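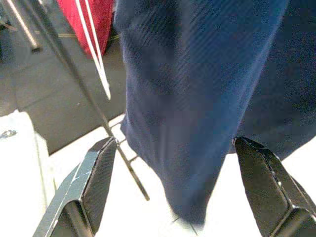

The case for hanging everything you own has been made so often, and with such confidence, that I had stopped noticing it was a case at all. It arrives in the post with the autumn catalogues and it comes up in every programme about other people's bedrooms. Hang it, we are told, and the creases drop out by themselves. I have my doubts. Take a navy cloth with a fine diagonal weave, hung up next to something red with thin white cords: it hangs loosely, barely touched at the hem, and it is still wrinkled. The creases are soft ones, I grant you, and some people wouldn't mind them. They are still creases.

The latest push comes from Plakora, which sells hangers, and which published a booklet in August called The Lifted Wardrobe. It runs to 41 pages. On page 2 the reader is asked to take every piece of clothing out of every drawer and lay it on the bed, a thing I did as instructed and which meant I slept on the sofa. By the middle of the booklet the drawers themselves have become the enemy. They "hide" clothes. They "compress" them. The last few pages are an order form.

A full set for one adult costs £138, and the set for what Plakora calls a shared household is £232. For that you get plastic shoulders in a choice of colours, clips for skirts, and a padded sort for knitwear, which in my view shouldn't be on a hanger of any sort. A wool jumper hung by its shoulders grows. You end up with two little horns at the top and a hem heading for your knees, and no padding I've met has done more than make the horns rounder.

Kathleen Brennan altered clothes for a living in Duggan Street until her eyes got tired of black thread, and she was less cross about all this than I'd hoped. Shirts, jackets, coats, anything with a lining: hang them, she told me, and give them room. Trousers by the hem if they are heavy. The trouble starts with jersey and sweatshirt cloth, which people treat as if it were a jacket when it has none of a jacket's bones. "A jacket is built to sit on shoulders. A sweatshirt is a bag with arms," she said, and then spent ten minutes on the subject of zips, most of which I failed to write down.
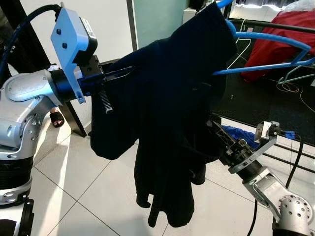
There is also the plain awkwardness of getting heavy, soft things on and off a hanger, which the booklet passes over in a single sentence. A thick top with a narrow neck has to be fed from below. You push the hanger up through the hem, find the neck from the inside, and fish the hook out while the body of the thing slides about and the sleeves go where they please. Most of us can't be bothered, so we shove the hanger in through the neck one shoulder at a time and stretch the collar. Do that twice a week for a winter and see what the ribbing looks like. Folding the same top takes a few seconds and doesn't require you to hold it up in the air.

I put this to Gearóid Keogh, who buys storage goods for Tradport and had been recommended to me as an enthusiast. He is one. He hangs his T-shirts. He hangs, I learned with some alarm, his pyjamas. His argument is that people wear what they can see, and that a folded pile is only ever used from the top. I think he's half right. I do wear the top three jumpers in the pile more than the others. But I also wear the left-hand end of the rail more than the right-hand end, the right being where the ironing board lives, and no quantity of matching hangers has changed that.

Keogh's other point was colour. Tradport will sell you blue for one person and green for another, or one for work and one for weekends, so that a household can sort itself at a glance. I tried it with the Ekau range, the cheaper of the two he stocks. It lasted until the first big wash. After that everything went back on whichever hanger was nearest, as it always had, and the only change was that the rail looked more cheerful.

So what have I kept? Coats and shirts are on the rail, with a gap between them wide enough for a hand. Anything with a hood is folded in thirds with the hood tucked in first and the cords laid flat inside it. Knitwear is back in the drawer, being compressed. The padded hangers are in a bag by the front door, and if Kathleen Brennan's niece still wants them for her wedding hats she can have the lot.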